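Household Tips for People Who Collect Demonstrations at Home

Filed under: Kitchen, Laundry, Workshop
Updated 8 September 2022

I have been recording chores for the Pinesix set since February, which means I have folded the same green dish towel more often than any sane person should and have strong opinions about spoons. Janelle Fajardo, who checks my uploads and sends back the bad ones, suggested I write down what I've learned so that she can stop typing it to new people one at a time. What follows is mostly housekeeping. The robot part is easy. You squeeze a handle. It's the kitchen that fights back.

Before you start

Clear the counter, then clear it again. Whatever you leave out will wander into your recordings, and the model will learn that a sponge must always be to the left of the kettle. Move things on purpose between takes or put them in a cupboard.

Wipe the counter dry. A mug that slides on a damp patch will teach somebody's future robot to chase mugs.

Feed the cat first. If you feed the cat afterward, you will have nine takes of the cat.

Turn on the overhead light and leave it on, even at noon. Clouds change their minds halfway through a towel. Close the blinds if you get hard stripes of sun across the work surface.

Dishes and cups

Plates go in the rack one at a time, from a stack of four. I tried a taller stack and spent the afternoon with a dustpan. Use the plates you don't like. Everybody owns some, usually from a relative.

Come at a mug from the side, handle pointing away from you, and close slowly. Speed is the commonest reason for a rejected take. You are an impatient adult who has picked up a mug before; the learner hasn't, and it will copy your bad manners along with everything else.

Do fumble now and then. If a spoon slips, pick it up again and finish the job. A recovered spoon is worth keeping, while a spoon you swore at and flung in the sink should be marked as failed. The audio is stripped, I'm told. I behave anyway.

Silverware should be sorted with a bit of space around each piece. Forks that nest together come up together. If you need a flat thing off a flat counter, slide it to the edge first and pinch it there, and do it that way every time.

Looking after the fingers

Most people wipe the lens and forget the other end. The pads do all the work and get all the abuse: dish soap, crumbs, the rim of every glass you own. I check mine at the start of a session with the jaws open and pointed at something pale and plain, where you can see the edges properly.

Look along the inner edges for ragged rubber. A flap that curls out into the gap will meet the object before the rest of the pad does, and thin things like paper, bag handles and the corner of a napkin will catch on it or twist.

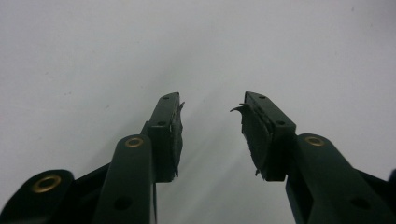
Small shreds can be trimmed with nail scissors. Don't pull them. Pulling is how a small shred becomes a long strip, and how I came to own a spare set. If the tear runs into the face of the pad, change it, and change both sides together so they grip alike. Write the swap in your session notes, so that whoever reads them knows why Tuesday's cups behave differently from Monday's.

Clean the pads with a cloth barely dampened with plain water. No cooking oil near them, no furniture polish, and none of the lemon spray. I used the lemon spray. For one entire evening I couldn't hold a sock.

Keep flour away from the joints. If you must do baking takes, do them last and go over the links with a dry paintbrush afterward. A soft one-inch brush from the hardware store is fine. Label it, or it will end up in the barbecue sauce.

Laundry

Towels before shirts, shirts before anything with elastic. Fitted sheets are not on the task list, and I would like to thank whoever made that decision.

Start each towel from a different mess. Drop it, toss it, wad it up. The temptation is to lay it out nearly flat to save yourself trouble, and then you have taught a very expensive machine to fold towels that are already folded.

Grip a corner with a little more fabric than feels polite. Edge-only grips let go on the way up.

Workshop corner

Screws into jars, jars onto a shelf, shelf at elbow height. Put a tray under the whole business, preferably one with a lip. Wrenches are heavy for their size, so grip near the middle and keep them low over the bench.

Imelda Villanueva does her workshop takes on an old bath mat turned upside down, which stops the sockets from rolling. I have copied her without shame.

When you're done

Charge the handle, then upload, then name the files. In that order, since you will fall asleep during the third one. Use the room and the task in the name. "Kitchen_rack_plates" can be found again. "Good one" can't, and I have several.

Cap a session at 215 takes if you are stubborn and well under that if you value your thumb. Past a certain point your wrist gets lazy and all your grasps come in from the same angle. A warm washcloth helps the hand. So does having someone else make dinner.

My own total stands at 3,206 takes, and the plates still aren't put away. I put them back on the counter every evening for the next session, so technically I do dishes all day and the kitchen stays exactly as it was.

Next month: zippers, drawer liners, and getting tape residue off a countertop.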